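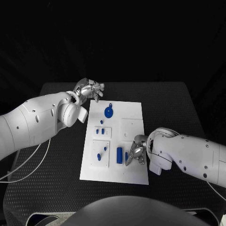
Prundville library opens its pegboard shelf

2 min read

Prundville residents can now borrow a board covered in knobs and pegs for three weeks at a time, which is a week longer than the library allows for a new novel.

The Prundville branch put its first batch of activity boards into circulation on Sat 20 July. There are 69 of them, bought with money left over from a roof repair that came in under budget — a sentence this newsroom has never had cause to print before.

The boards are meant for hands that need practice: toddlers learning to pinch, adults getting their grip back after an injury, and anyone who has ever lost an argument with a jar lid. Most are plain things, with parts to turn, pull out and put back. None of them light up or sing. Parents at the opening morning mentioned this more than once.

By closing time 158 people had joined the waiting list. The library had printed 500 leaflets explaining what the boards were for, and 436 were still on the counter, so word seems to have traveled by other means.

Boards can be returned to the Prundville desk or the smaller branch in Nutau, but they don't fit through the book drop at either one. A sign now says so. Missing pegs cost a dollar each, and the desk will take them back in an envelope, a sandwich bag or a sock.

Renewals are by phone or in person, one per household.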